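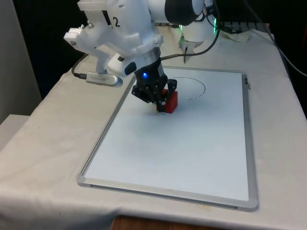
3.2 Task setup and student trials

Figure 3. Whiteboard task, side view. Red block in the gripper, hand-drawn circle is the target.

The task was picked by the student team in October and kept simple on purpose. Block goes in the circle, arm backs off, done. Circle drawn by hand in marker, so its not a perfect shape; we scored by eye and a block touching the line counted as a miss. Five students drove the arm, each after a short practice block. Tahmineh Talebi ran the sessions at the Brollavville lab and kept the log. The Sokosstead group used the same sheet of rules but their own table, see Section 4.

Each student gave us 100 episodes. Long sessions, people got tired, we did not correct for that. Episodes over 2000 control steps were dropped.

Two views were recorded. Fixed view for the layout of the board, wrist view for the approach. The wrist view loses the circle easily, and the block can slide up to the top of the image when the gripper is still a short way off. 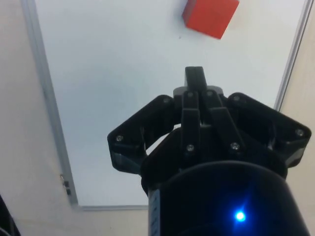

Students who watched only that feed tended to stop short, then creep forward. With both feeds open they crept less. The Jarnen logger wrote both streams to one file, and Ifans (our replay script) was used to check teh timing before any episode went into training. Block angle at the start was left free. No fixed start pose for the arm either, which in hindsight makes the per-student numbers harder to compare.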